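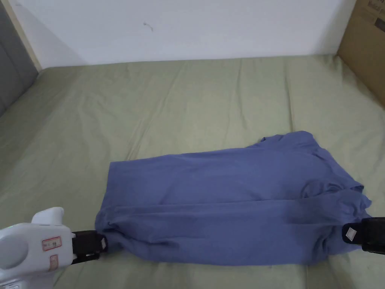

Huteck Graduation and Honorary Award Gown Hire

Gown, hood and cap sets for degree ceremonies, honorary awards and civic events. Sets are hired by the day or the week.

Hire period: up to 7 days
Price: £29 per set
Sets in stock: 573
Sizes: by height, in the wearer's shoes

Doctoral gowns come with a choice of bonnet or square cap. Hoods are lined in the colours of the awarding body, so please tell us the exact title of the award when you order.
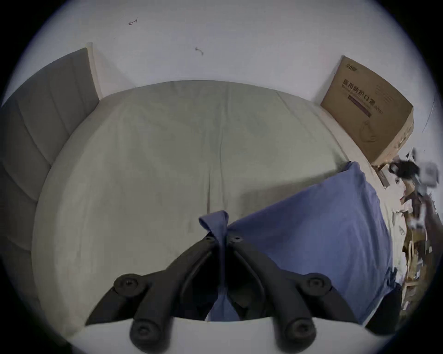

Orders for June ceremonies should reach us by the end of April. Gowns are sent in a zipped cover on a hanger and go back in the same cover. Please don't wash or iron them.

Lost caps are charged at cost. Collection is free from our Rusik and Kaseo counters, and postage is added at checkout.

Prices last changed 02/01/2025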